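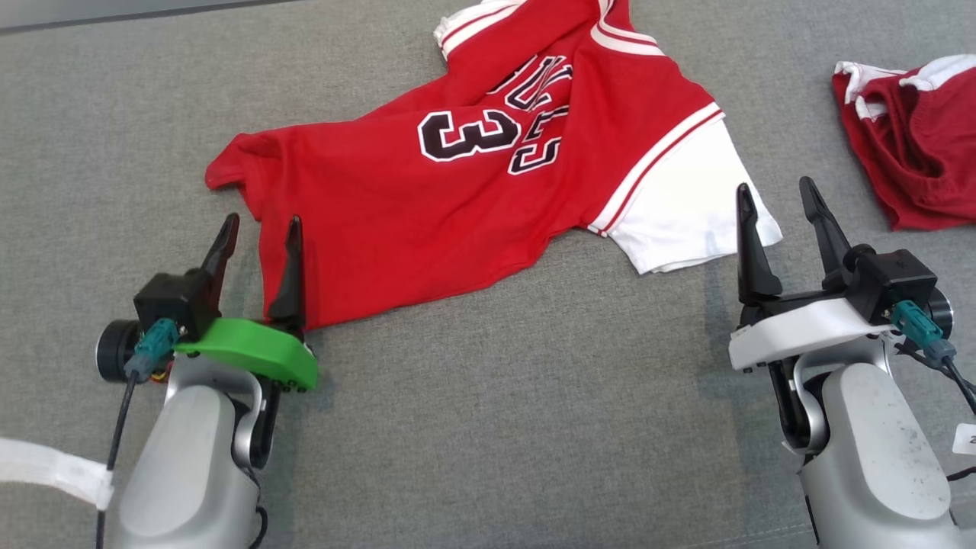
의류관리 실습 강의자료
제14강 운동복의 정리와 개기
담당: Lorne MacLeod

1. 학습 목표
등번호와 글자가 인쇄된 운동복 상의 및 반바지를 손상 없이 개어 보관하는 절차를 익힌다. 세탁 과정은 제13강에서 다루었으므로 본 강에서는 생략한다.

2. 상의
(1) 앞면이 바닥에 닿도록 놓고 목둘레가 위를 향하게 한다.
(2) 밑단에서 몸판 쪽으로 손바닥을 밀어 주름을 편다. 인쇄면은 잡아당기지 않는다.
(3) 접힌 소매 끝을 편 다음, 양쪽 소매를 몸판 안쪽으로 접는다.
(4) 세로로 한 번 접되, 접는 선이 숫자 위를 지날 경우 얇은 종이를 끼운다.
(5) 밑단을 목둘레 방향으로 두 번 접어 올린다.

3. 반바지
허리 부분을 먼저 편평하게 정돈하고 좌우 가랑이를 포갠다. 흰색 배색이 있는 제품은 짙은 색 원단과 맞닿은 채 장기간 보관하지 않는다.

4. 보관
상의와 하의는 한 벌로 묶어 선반에 둔다. 한 칸에 쌓는 높이는 300mm를 넘기지 않는다.

5. 과제
각자 운동복 한 벌을 개어 단계별 소요 시간을 기록하고, 교재 143쪽의 양식에 따라 제출한다. 인쇄면에 균열이 있는 경우 그 위치를 함께 적는다. 실기 평가는 12월 중 Hevard 실습실에서 실시한다.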